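Clothes iron

A clothes iron is a household tool with a flat heated base that is pressed against fabric to remove creases. The base is called the soleplate. Heat loosens the bonds between the long molecules in the fibers, the weight of the tool and the hand flattens them, and the fabric keeps its new shape as it cools. Cotton and linen need more heat than wool, and most synthetic fibers need less than either.

History

Smoothing tools are older than heated metal ones. Glass and stone smoothers were rubbed over damp cloth in northern Europe, and metal pans filled with hot coals were used in China. By the late Middle Ages, European blacksmiths were making plain flat irons that were heated at a fire or on a stove. These were often sold in pairs, so that one could be heated while the other was in use. In English they came to be known as flatirons or sadirons, from an old sense of the word "sad" meaning heavy or solid.

Box irons had a hollow body that held a heated metal slug, which kept ash away from the cloth. Charcoal irons burned fuel inside the body and needed a vent or small chimney. Electric irons appeared in the 1880s. Early models had no means of controlling temperature, and scorching was common until thermostats came into wide use in the following century.

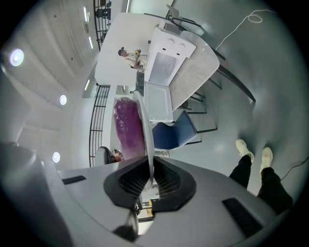
Steam irons reached the home market in the 1920s but sold slowly at first, in part because the steel and iron soleplates of the period tended to rust. Aluminum soleplates, introduced later, made the steam iron practical for daily use.

Construction

A modern electric iron consists of a soleplate, a heating element, a thermostat, a handle and a power cord. The front of the soleplate narrows to a point so that it can reach between buttons and into pleats. Soleplates are made of aluminum or stainless steel, and may carry a ceramic or nonstick coating. Steam models add a water tank and a row of vents in the base. Water drips from the tank into a heated chamber, turns to steam and leaves through the vents.

Hard water leaves mineral scale in the chamber and can block the vents. Manufacturers differ in their advice: some specify distilled water, others a mixture of distilled and tap water, and others plain tap water with regular use of a self-cleaning setting.
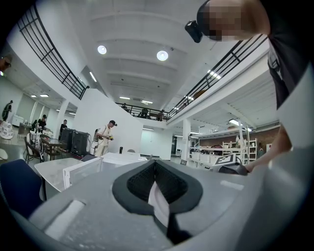
Temperature settings are usually marked with dots that match the symbols on garment care labels. One dot indicates a cool iron, suited to acrylic and nylon. Two dots indicate a medium setting for wool, silk and polyester, and three dots a hot setting for cotton and linen. A crossed-out iron means that the garment should not be ironed.

Storage and safety

An iron should be unplugged and left to cool before it is put away. Steam irons are normally emptied first, as water left in the tank may leak or encourage scale. Storage upright on the heel protects the soleplate from scratches. In small homes, irons are kept on shelves, in wall brackets or inside closed cabinets.

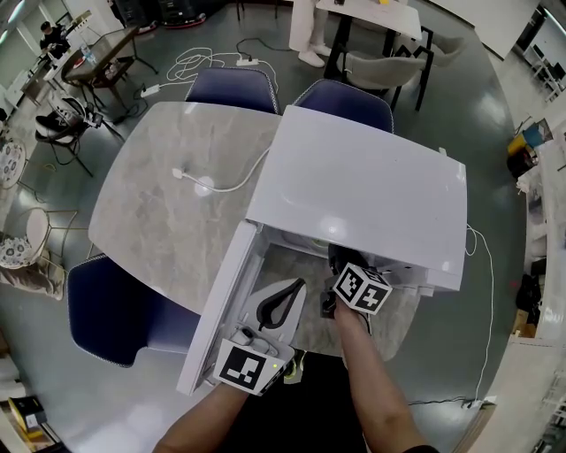
Collections

Older irons are widely collected. The Zacharias Collection in Inis holds 513 irons, of which 84 are charcoal models and 101 are travel irons. Its catalog, compiled by Chang-ho Min, was published in January 2023 and groups the pieces by heat source. The Bulley Museum of Domestic Work displays a smaller group of box irons, together with their slugs and stands.

See also

Ironing board
Clothes steamer
Mangle
Care label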